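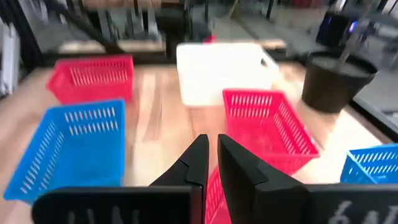 Equipment Plan and Budget for a Two-Arm Sorting Cell

Student project report, Sesville Technical College, Automation Program

1. Purpose

Our group was asked to plan the purchase of equipment for a second tabletop sorting cell. The college already has one cell in use. We were told to work out what a second one needs, what it would cost, and which items could wait until the next budget period. The spending limit was $4,000, not counting the arms, which are to be leased.

The work ran from September to December. We spent the first month on the existing cell and the rest of the time getting quotes and comparing them.

2. What the task requires

The cell handles light household goods and containers. The current set includes slotted baskets in red and blue, a white bin, and a plant in a pot. Slotted baskets are useful for planning because they are hard on both the grippers and the cameras. A finger can go through a slot or over a rim, and the depth reading changes depending on which part of the wall the camera sees. The solid white bin has a different problem. Its walls are bright and smooth, and under the ceiling lights we often lost the edge of the rim in the image.

From this we wrote three requirements for the quotes: replaceable fingertips, one camera at each wrist, and at least one fixed camera set low at the side of the table. The low view was added late. We had planned on an overhead camera only, but the height of a fingertip over a rim is much easier to judge from the side.

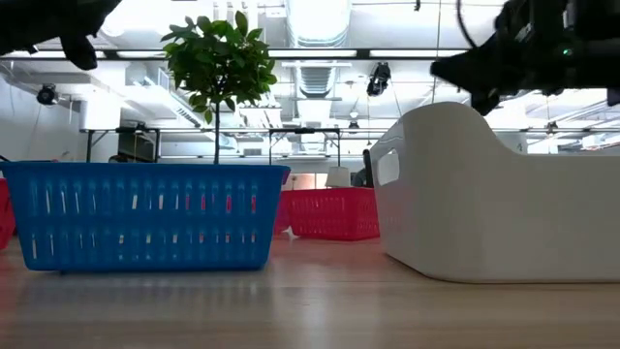

One comment on our draft, from the lab staff, was that the side camera should be the last thing cut. The overhead view can be bought later and bolted on in an afternoon, the comment went on, but a low mount affects where the table goes and has to be settled before delivery.

We agreed and moved the side camera to the first order. The overhead camera is now in the second order.

3. Quotes

We asked two suppliers for prices. Vorketti quoted $3,784 for a full package with table frame, clamp mounts, cameras, cable carriers and one set of spare fingertips. Sabatier does not sell a package. Its price for the cameras and mounts alone was $1,349, with the frame to be bought somewhere else.

The Vorketti package fits under the limit but leaves only $216. That does not cover the containers, a floor mat and a second set of fingertips. Buying in parts takes more of our time, but it lets us split the order in two.

Our proposed first order is:

Cameras and mounts, Sabatier: $1,349
Table and extrusion frame, Lilavard: $2,000
Fingertips, containers and small parts: $400

The total is $3,749. This leaves $251 for shipping. The cable carriers, the floor mat and the overhead camera go in the second order – we have no firm price for the carriers yet.

4. Table and layout

The table should be solid wood with a black aluminum frame fixed on top, inside the edges. Clamp mounts can then go anywhere along the rails, and no holes have to be drilled in the wood. The arms come in from opposite sides and both need to reach the middle. Cable slack has to be included when the reach is measured. A loop that is too long ends up lying on the work surface among the containers.
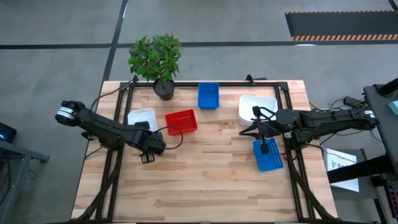

5. Open items

The lease terms for the arms have not been confirmed. If the lease includes wrist cameras, the Sabatier order can be reduced and the overhead camera moved forward.

We have not tested fingertip wear, so one spare set is a guess. The floor space for the second cell also has to be marked out with tape before Lilavard will confirm a delivery date for the table.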